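Keeping the Kitchen Arm Running

March 11, 2022
By the Workshop Desk

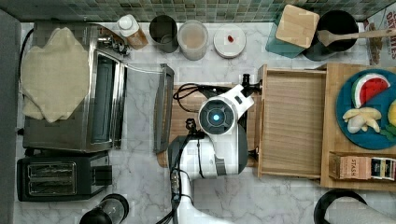
The arm at its station on the marble counter, with the toaster oven door open and the cutting board under the gripper.

The first thing you learn at the Clirkard test kitchen is to look at the cables before you look at anything else. The arm is a handsome machine, glossy white with gray and black accents, and it is very easy to stand there admiring it while a loop of black cable works its way under a cutting board. The crew here calls the whole setup Hela, and they talk about her the way other people talk about an old pickup they can't stop tinkering with.

I spent two days watching them look after her, and I had a wonderful time!

Mornings start with the gripper. It has two fingers, and the pads wear faster on the side that takes the most load, so they get wiped down, checked with a fingernail for nicks and swapped if there is any doubt. A fresh pair lasts 48 hours of running time in this kitchen. Then somebody tugs each connector (gently) and follows the cable all the way up the arm by hand, feeling for stiff spots. The loops have to be long enough for the wrist to turn all the way around and short enough to stay off the oven door. Getting that length right took most of last May, and they're still fussing with it.

Next comes the part I loved, which they call walking the counter. The arm is sent slowly to a list of 154 saved positions while a person stands by with a thumb near the stop button. Over the board, over the tray, up to the oven, back again. If the gripper stops even a little off from where it should be, they loosen the clamp, nudge, tighten and start over. The mounting bolts get a paint stripe so you can tell from across the room if one has turned.

A kitchen is hard on a robot. Crumbs get into everything, and flour is worse. The joints are wiped with a barely damp cloth and never sprayed, and the seams get a soft brush. The Karach service manual, all 100 pages of it, has a chapter on cleaning that somebody has covered in pencil notes, most of them better than the chapter.

The repair log is up to entry 1724. Plenty of those are tiny: a cable tie replaced, a screw snugged. One long run of entries follows a clicking noise in the wrist that came and went for weeks until a washer the size of a lentil fell out during a pad change. They taped it to the page.

Next on the list is a new cable guide from Wike, a small clip that should hold the upper loop a bit farther from the elbow. It was still in its bag when I left, and two people were already arguing over which side to mount it on.

Related
A Beginner's Guide to Cable Strain Relief
Five Ways to Wear Out a Gripper Pad
Inside the Karach Repair Bench

Comments (3)

benchgrease: Paint stripes on the bolts, yes! We do this on every machine in our shop and it has saved us many a headache.

tilly_m: What do they use to brush the seams? I've been using an old makeup brush and it sheds.

rowhouse48: Mount the clip on the outside. Trust me on this one.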